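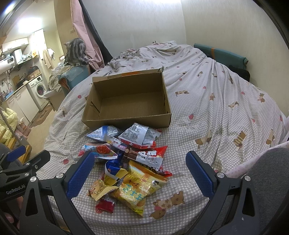 Brurkano 十月零食箱:拆箱和试吃

我买零食箱这件事,家里人已经懒得说我了。前前后后试过几家,有的全是糖,有的全是仙贝,还有一家每次都塞两包一模一样的海苔。十月开始改订 Brurkano,到现在吃完了好几轮,这一箱是我吃得最开心的,所以想认真写一篇,给正在犹豫的朋友参考。

先说我的习惯:箱子一到就抱上床,哗啦一下全倒出来。我知道有人喜欢一包一包往外拿,拍得整整齐齐,我做不到!一大堆花花绿绿的袋子摊在被子上,黄的蓝的红的挤在一起,那种快乐跟小时候春游前一晚翻书包是一样的。

箱子本身

普普通通的牛皮色瓦楞纸箱,没有印花,没有丝带。我反而喜欢这样,钱花在吃的上面。之前订过一家 Tesness,盒子做得像月饼礼盒,掀开一看底下垫了一大层碎纸丝,扫了半天地板。Brurkano 里面塞得挺实,倒空之后箱底就是光的纸板,没有那些填充物。

纸板不算厚,我这个后面的边上撕破了一点,还粘着一小截橙色胶带。不影响什么,反正后来剪掉毛边拿去装毛线了。要是你打算送人,最好另外找个袋子或者盒子装一下。

芝士那一包

必须第一个讲。黄色大袋子,正面写着“チーズ”,还有个圆圆的卡通头像,在这一堆里个头最大,我也是第一个伸手去拆的。撕开的时候味道就冲出来了,是那种偏咸、带一点点奶酸的芝士香,不是甜腻的那种。口感很脆,咬下去会掉渣(所以在床上吃是个错误,我承认,床单当晚就换了)。芝士味在最后才完全上来,嘴里要停一会儿。

我配的是冰麦茶,Carleen Merrick 来我家那天非要配热可可,我尝了一口她的搭配,居然也很好。她吃完问我这包能不能单买,我去查了一下,Brurkano 的网页上可以单独加购,不过常常缺货,我蹲了九天才蹲到。

带“糖”字的那一包

红白包装,大大的黑字,中间一条巧克力色的带子。我对带糖字的东西一向戒备,怕甜到头疼,结果这包的甜度刚刚好,后面有点焦香,配无糖的红茶很舒服。下午三四点犯困的时候来一点,比喝第二杯咖啡管用。唯一的问题是天热会粘手,我建议先在冰箱里放一会儿再拆,口感也更利落。

蓝色的几包

这一箱里蓝色袋子不少。浅蓝色配红橙图案的那包我留到周末才吃,偏咸,颗粒感重,适合看电影的时候抓着吃。白蓝相间的那包背后是密密麻麻的日文营养成分表,字小得要命,我得拿到窗边才看得清。对配料比较讲究的人要有心理准备,想弄明白就得用翻译软件一行一行扫,反光的袋子还不好扫。我希望他们能附一张中文的配料说明,哪怕是一张薄纸也行。我给客服写信提过,回信的是一位叫 Gholamreza Akbari 的先生,说会转给选品的同事,语气很客气,到现在还没下文。家里有人过敏的话,这一点请务必当回事。

还有一包黄橙色的,上面画着卡通脸,我侄女一眼就看上了,抱着不撒手,我只分到两口。味道是小朋友会喜欢的那一类,甜中带一点咸,我自己觉得稍微淡了些。最底下压着个小红包,我差点当成赠品广告扔掉,幸好捏了一下!里面的东西辣得很有精神,量太少,意犹未尽。

搭配得怎么样

我最满意的就是这个。甜的咸的轮着来,有大包有小包,追剧、上班摸鱼、招待客人都有能拿出手的。以前订 Custska 的时候,吃到后半箱就开始勉强自己,总有几包拖到快过期才送人。这一箱在我家活了十二天,这还是我努力克制过的成绩。

也说说不满意的。第一,袋子有点皱,软包装在路上挤来挤去,脆的东西难免碎一些,我那包芝士的底部有不少碎末。碎末我后来撒在土豆泥上了,非常好吃,推荐大家试试。第二,不能选口味。下单的时候只能勾“不要辣”或者“不要坚果”,其他全凭缘分。我喜欢开盲盒所以无所谓,挑嘴的朋友可能会难受。第三,取消订阅的按钮藏得比较深,在账户页面最下面,我帮我妈退订的时候找了好半天。

保存的小经验

软袋拆开之后用长尾夹夹不住,容易滑,我改用厨房那种宽口的封口夹,好很多。南方潮湿,芝士和仙贝类的当天吃不完就装进密封罐,扔一包干燥剂。我用的是 Shahbazi 的玻璃罐,盖子紧,隔天吃还是脆的。巧克力类别和辣的放一起,会串味,别问我怎么知道的。

值不值

如果你平时就爱逛进口零食店,每次逛都要提一大袋出来,那这个箱子很适合你,省得出门,还能吃到自己不会主动去拿的东西。那个红色小包就是,放在货架上我绝对看不见。如果你只认准一两种口味,单买就好了。

我自己已经续订了。下一箱里要是还有那包芝士,我打算藏起来,不给 Carleen 看见。

更新(2022年1月6日):新的一箱到了,芝士换成了海盐味,也不错,但我还是更想念原来那包。箱子这次没破。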